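Surnero 20 litre storage bin: long-term review

Reviewed by Pramila Rajput, 2025-01-10 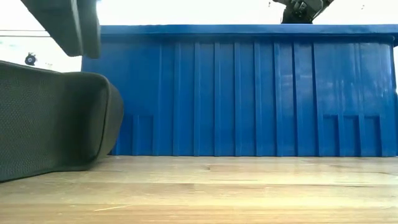

I bought two of these last March to sort out the cupboard under the stairs, which had become a heap of shoes, dog leads and bags for life. They have been in daily use ever since, one for shoes and one for everything to do with the dog. I have also tried the Adis box at a similar price, so I can compare the two.

Size first. The maker gives the capacity as 20 litres and I have no reason to argue. Four pairs of adult shoes go in flat, or three pairs and a pair of ankle boots. Wellingtons have to lie on their sides and you lose most of the space. If you have a narrow cupboard, measure the doorway before you order and not only the shelf. The lid sticks out further than the base and mine only goes in end first.

The plastic is firm. With the bin full I can lift it by the rim and carry it to the car without the sides bowing. The Adis box bends in the middle when you do this, and last winter it dropped a bag of bird seed on the drive. I have stood on the Surnero with the lid on to reach the meter. I weigh a fair bit and it held, but the instructions say not to and I wouldn't do it regularly.

The lid is the weak point. It sits on top and presses down at each end, and one of mine has never closed properly at the left. I wrote to the shop and a man called Harsh Dubey replied the next morning and sent another lid without asking for the old one back. The replacement is better but still needs a thump. Dust stays out. I wouldn't trust it to keep rain out if you left it in the garden.

Cleaning is easy enough. Warm water and washing-up liquid gets rid of mud, and a soft brush does the corners. Don't use a scouring pad as it leaves scratches that hold the dirt. Mine smelled of new plastic for a week or so, which went after I left it open in the porch. Dog biscuits kept in it loose went soft, so they now stay in their own bag.

Stacking works well with two. My brother-in-law Declan has a whole wall of them in his garage and says three high is the limit if the bottom one has tools in it. After that the lid starts to dip. Empty ones fit inside each other, though they stick if pushed down hard and need a twist to part.

Price: I paid 700 rupees for each and the shop now has them at 691, lid included. The Adis costs slightly less. For clothes or bedding I would buy the Adis and save the difference. For shoes, tools or anything heavy, the Surnero is worth the extra.

Good: strong sides, easy to wash, helpful shop
Less good: lid fit varies, wastes space with tall boots

Would I buy it again? Yes, and I probably will when we get round to the loft.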